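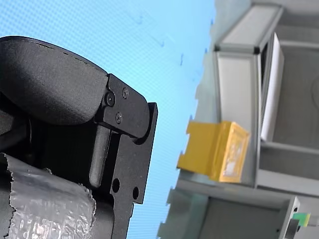

Light gray aluminum uprights, light blue behind them.

The Shelf Corner, June 7, 2026

Hi and welcome back to the Grodcombe pages! I've been promising a shelving update since the last gallery and people keep asking me about the color, so I'm starting with the color. The blue is Gresten, the lighter of the two they had, and I know it looked much grayer on the sample card. Up close it has a fine texture all over it, like a mesh or a lot of tiny dots, and I've become very fond of it. I went back and forth between this and plain white for longer than I'd like to admit (my family stopped answering when I held things up and asked "this one or this one?").

The shelving is the Kusta aluminum kind. I wanted wood at first. I had a whole folder of wood! But the room gets damp in the spring, and the old boards had bowed so badly in the middle that jars used to slide toward each other, so metal it was. The gray is soft and doesn't shout next to the blue. It also goes with the paint cans, the sewing boxes and that ugly fan I refuse to give up.

A few lines on each part of the room, the way I did for the kitchen.

The uprights
These are the bits I like best and the bits I swore at most. The floor in there slopes toward the door, so I put one unit up, stood back, and it leaned like it was listening to something in the hall. Out came the level and a stack of thin shims. If you have an old house, buy the shims first and save yourself the second trip. Magagula's had a big bag of them by the register and I still have most of it left.

The bottom shelf
Heavy things only. Cat litter, the canner, the big pot for tamales, two bags of potting soil that really should live outside. I left 20 inches of height down there and it's just enough for the canner with its lid on. I measured that canner over and over and still held my breath when I pushed it in.

The middle shelves
Everything I reach for in a normal week. Rice, beans, the good flashlight, batteries, lunch bags, light bulbs. I tried matching bins and it lasted until the first grocery run – the cereal boxes are taller than the bins and nobody in this house is going to pour cereal into a jar at six in the morning. So the bins are for small stuff and the boxes just stand there being boxes.

The top shelf
Holiday things, and the fabric I'm "definitely going to use." I wrote on the bins with a paint marker in big letters so I can read them from the doorway without the step stool. Then I rearranged it all and one of them now says PICNIC and is full of Christmas lights. I'll fix it in July. Maybe.

The hooks
I bought 7 of the Kusta clip-on hooks thinking that was plenty. Dustpan, apron, extension cord, tote bags, more tote bags, and I was out. They slide along nicely, and you can move one with your thumb, but they do scratch a little if you drag them sideways with something heavy hanging off. Lift first, then move.

What it cost
Lots of you ask, so: the shelving was $40 a unit on sale, and the hooks and shims were pocket change next to that. I kept the receipts in a coffee can on the middle shelf, right beside the coffee can that has coffee in it. The blue was the splurge. I'd still do it again, it makes me happy every time I go in for an onion.

Keeping it clean
Warm water with a drop of dish soap on a soft cloth for the aluminum, then a dry towel or you get streaks. The blue I only dust, with a clean paintbrush, the wide kind you'd use on a fence. The brush gets down into that texture much better than a rag does, and it's weirdly relaxing. The whole corner takes me 30 minutes if I put the radio on and don't start reading the labels on old spice jars.

Things I'd change
I'd leave a wider gap by the door so the broom could stand up on its own. I'd also put the first shelf a notch lower, because the paper towels fit under the second one with so little room that I have to tip them in sideways. And I'd paint the ceiling before moving anything in – I did think about it, and then I had shelves full of beans and didn't feel like thinking about it anymore.

Next up is the opposite wall, where the ironing board lives behind a pile of suitcases and a card table with one bad leg. I have leftover shims, a leftover strip of blue, and big plans for a fold-down counter. If you've put one up in a narrow room, please leave me a note in the guestbook and tell me which hinges you used, I've read so many hinge reviews that they're all the same hinge to me now.

Back to the Grodcombe galleries: Kitchen, Porch, Shelf Corner, Garden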